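Living With the Arm on the Prep Table: Tips From a Kitchen That Did Not Ask for One

Filed under: Kitchen, Work

We cook staff lunches at Mastard, 301 plates on a full shift, and since June one station has had a robot arm. The brochure from Clotlow said it would "free the team for higher-value tasks." I am the team. I have washed a lot of bowls since then and have yet to meet a higher-value task. But the arm is staying, so these are the things I would tell any kitchen that is getting one.

Keep your own knife hours. When the arm takes over picking and placing, the new people stop handling produce, and by the end of a month they can't tell a tired lime from a good one. Put them on hand sorting for the first 40 minutes of every shift. Adjoa Odoi, our lead, fought the office for that and got it in writing. Get yours in writing too.

Sort before, never after. An arm will move a bruised mandarin as happily as a sound one. Press each piece near the stem, sniff it, and pull anything soft. Citrus that feels heavy for its size goes to juice, the light ones to zest.

Wash fruit the night before and let it dry on a rack with a towel under it. We used to rinse and go. Now we have a whole extra job at closing, and it is not on the sheet that says how much labor we save.

Use wide, shallow bowls. Deep ones look tidier on the shelf, but anything that has to reach in, hand or gripper, does better with a low rim. Plain matte ones are easier on the eyes under strip lights as well. 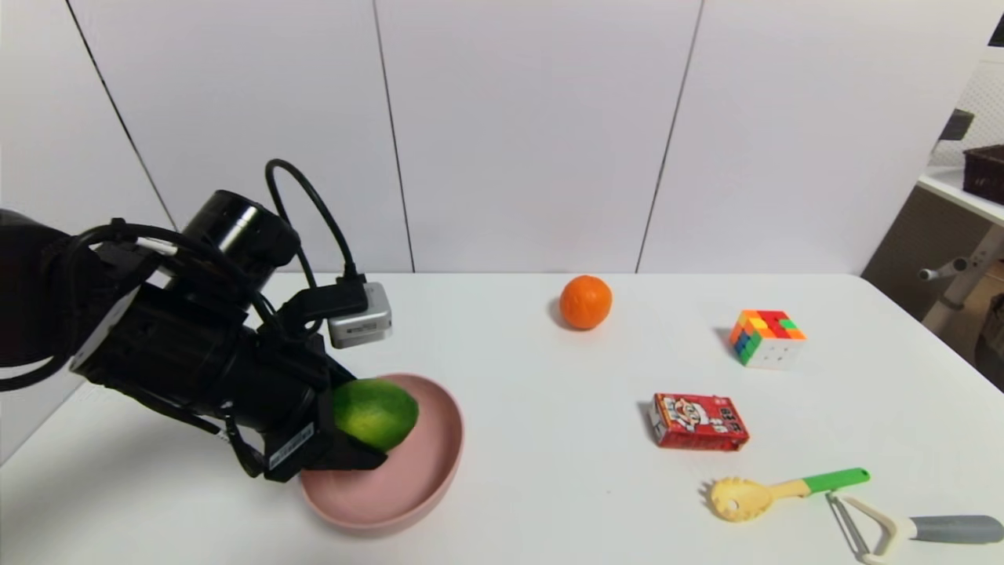 Give small tools a home. Peelers and pasta servers wander, and a station shared with a machine collects odds and ends faster than any other. We hung a rail with one hook per tool and painted the handle end of each hook to match. It cost less than one service visit. If a hook is bare at closing, you look for the tool before you turn the lights off.

Snacks go in the break room. I know. Everyone knows. Put up a shelf for them anyway, close enough that people will use it.

Wipe down by hand, with the power off. Warm water, a drop of dish soap, then a second cloth with plain water, then dry. Do the tabletop first and leave the arm for whoever has been trained on it. Don't spray anything toward cables or connectors. Chalerm Kongkaew does ours at 2 in the afternoon, and he keeps his own cloths in a marked tub – lemon cleaner on the wrong cloth left us with a sticky table for a week.

Write down the stops. Each time the station halts and a person has to step in, put a line in a notebook: time, what you did, how long it took. The Seixas software keeps a log too, but it counts what the machine did and leaves out the cook who walked over from the stove. When the office came to talk about cutting a morning shift, our notebook was the only thing on the table with our names in it. The shift is still there for now.

Ask who gets the saved hours. I asked at the first meeting and was told it would be looked at. I asked again at the second. Bring it up every time, and have someone write down the answer.

For stains on white tabletops, use baking soda paste, ten minutes, soft cloth. Test a corner first.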